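Section 2: Washing soft toys in your Drumero front loader

Plush toys come up beautifully in a front loader, and it's a lovely job to do with children watching! Have everything to hand before you start.

Before the wash

1. Read the toy's own care label. If it says surface wash only, stop here and use a damp cloth.
2. Take off paper tags, ribbons and anything else that unties or unclips.
3. Check the seams and stitch up any gaps. Stuffing in the drum is a misery to pick out.
4. Bring the toys over in a basket and set it on the floor in front of the machine. A basket with holes in the sides is ideal — you can use it again for airing.

Caution: Open the door fully and look inside before every load. Small children and pets can climb into an open drum.

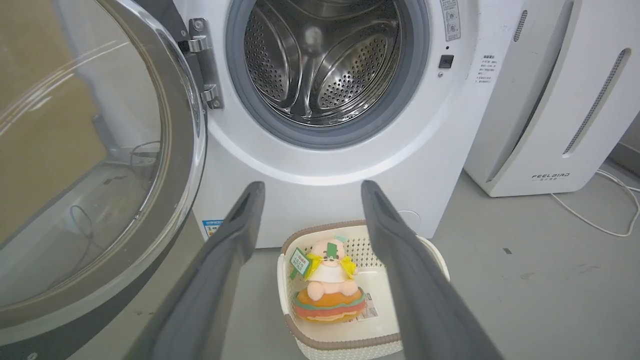
5. Run a finger round the fold of the rubber seal and remove coins, hairgrips or grit.
6. Put each toy in a mesh wash bag. The Plenwood bags with the covered zip are very good.
7. Add one or two old towels to balance the load.
8. Close the door until it clicks, choose Delicates at 30 degrees and set the spin no higher than 500.

Note: Go easy on the detergent. Half your usual dose is plenty, and skip the softener, as it flattens the pile.

After the wash

9. Squeeze the toy gently in a dry towel and fluff it up with your fingers.
10. Air it until the middle is dry right through. Big toys can take 2 days, so turn them now and then!
11. Wipe the seal and leave the door ajar.

Caution: Never wash toys with batteries or sound boxes inside.

Text by Carol Sowerby, revised 8/18/18.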